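Acta de la reunión del grupo de ropa y dormitorios
Residencia Güler, febrero
Inicio: 17:35, en la sala pequeña

1. Lectura del acta anterior
Se aprueba sin cambios. Queda pendiente devolver a Priltell las perchas sobrantes.

2. Repaso de la habitación pequeña
Se empieza por la habitación del papel pintado de florecitas, que ha gustado muchísimo a todo el grupo. Es estrecha, sí, pero con el techo blanco y la moldura queda luminosa y muy acogedora. Se acuerda no tocar el papel y dejar donde está el perchero negro del fondo.

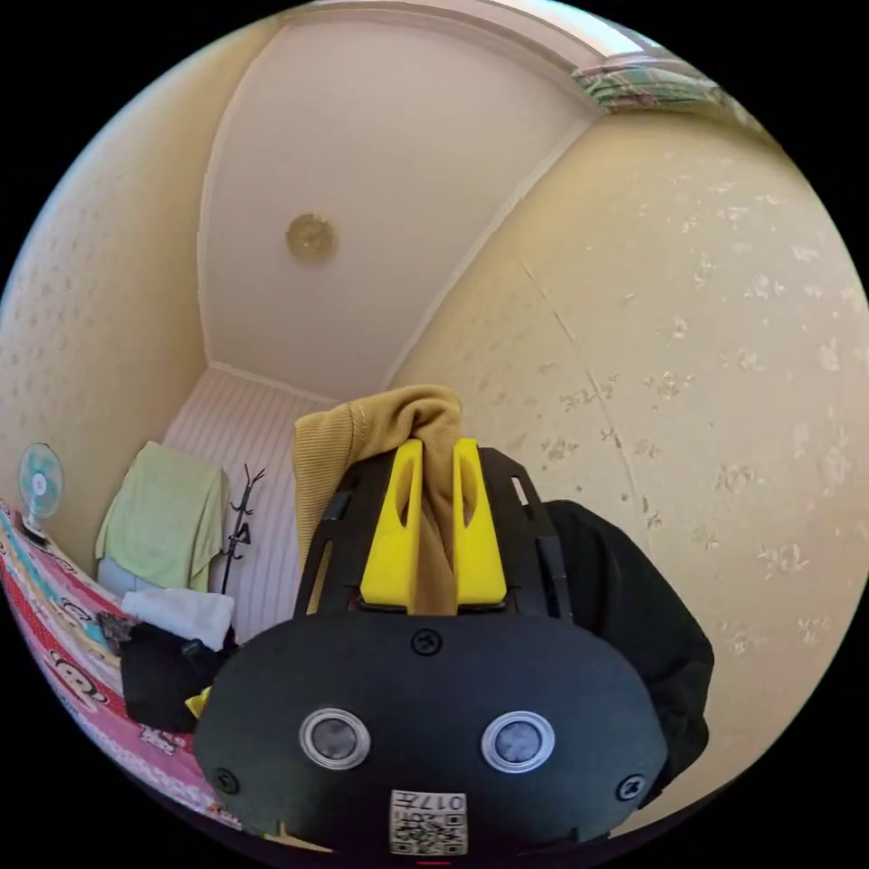

Se comenta también el armario. Hay quien propone vaciarlo entero de una vez y quien prefiere ir por baldas; gana la segunda opción, con mucho ánimo y la promesa de terminar antes de que llegue el calor. Las mantas de invierno irán a las cajas Nutby, que han dado un resultado estupendo en la planta de arriba.

3. Prendas de punto
Es el punto que más conversación trae, ¡y da gusto! Se repasan los criterios para doblar el punto:
- Nada de perchas para los jerséis ni las chaquetas de lana, que se deforman de hombros.
- Se extiende la prenda sobre la cama, se alisa con la mano y se dobla en tres.
- Las de canalé fino se guardan arriba del montón, sin peso encima.
Varias asistentes piden que la prenda color mostaza sirva de muestra para la próxima sesión, porque el tono es precioso y los pliegues se ven muy bien.
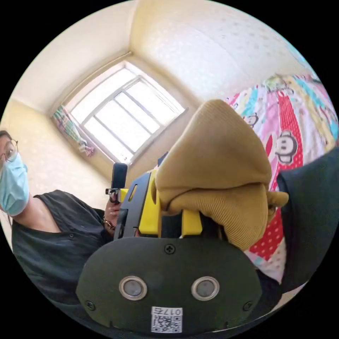

La prenda de punto mostaza, recogida entre los dedos amarillos.

4. Doblado y reparto de tareas
Se acuerda trabajar por parejas en las piezas grandes (colchas, mantas, cortinas) y de forma individual en el resto. Quien tenga alergia al polvo puede pedir mascarilla. Se abren 2 turnos por la tarde y la respuesta es magnífica: quedan cubiertos en la propia reunión.
Se recuerda que las bolsas de tela se doblan igual que las camisetas y van al cajón de abajo. 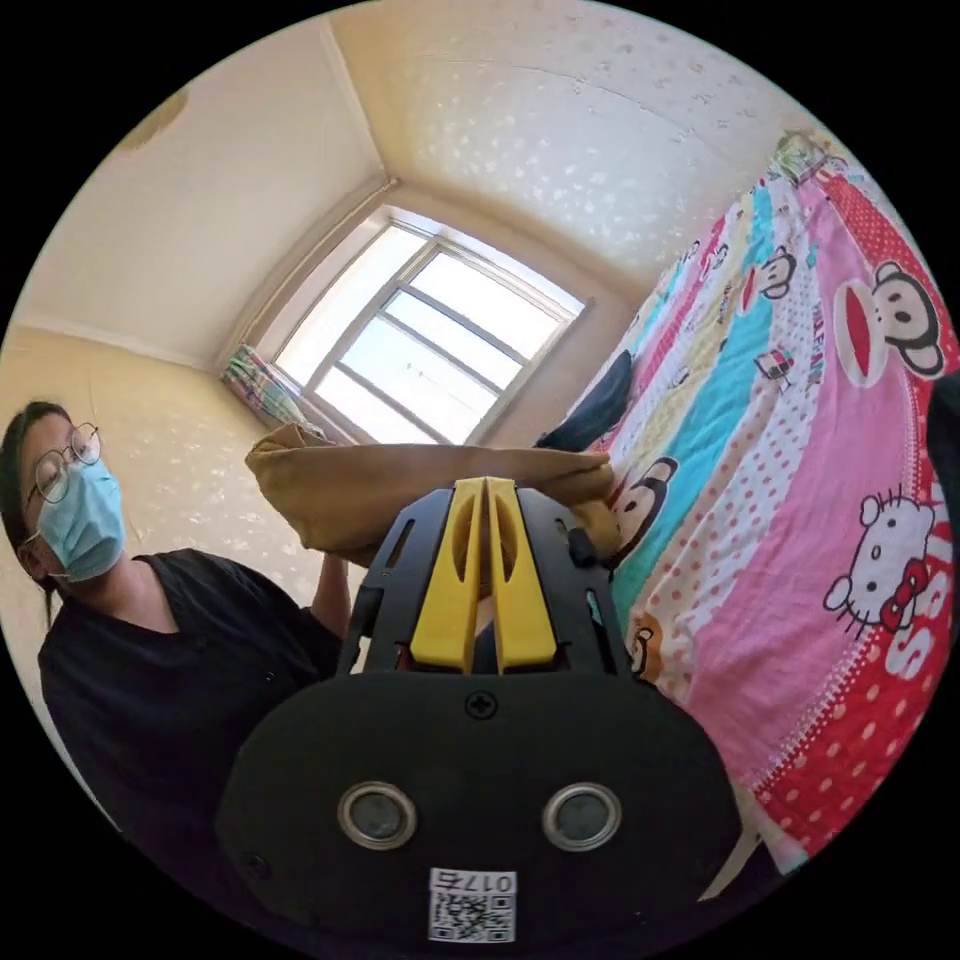
5. Gastos
Se presenta el presupuesto de Deredix para cajones y separadores: 285 euros, transporte incluido. Se aprueba por unanimidad. El pedido se hará esta misma semana.

6. Ropa de cama
La colcha de los monitos se queda. Hubo una propuesta de cambiarla por una lisa, y la defensa fue tan entusiasta que se retiró enseguida. Esos rosas y turquesas alegran el cuarto entero. Se pide únicamente que la ropa por clasificar no pase la noche encima de la cama.

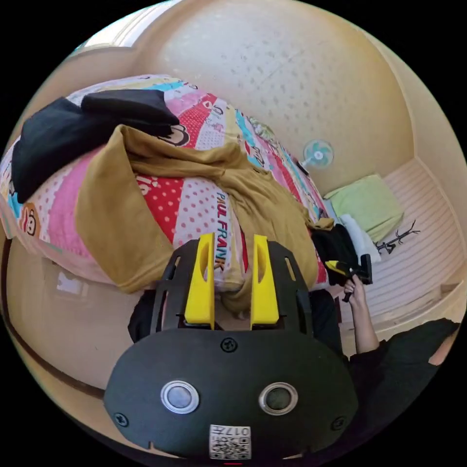

Colcha de Paul Frank con ropa encima; al fondo, el ventilador turquesa y blanco.

7. Ruegos y preguntas
- Se pregunta si el ventilador pequeño puede quedarse junto a la cama todo el año. Se acepta.
- Se pide una bolsa aparte para calcetines desparejados.
- Se agradece el bizcocho.

Se levanta la reunión a las 18:50. La próxima, en marzo, a la misma hora.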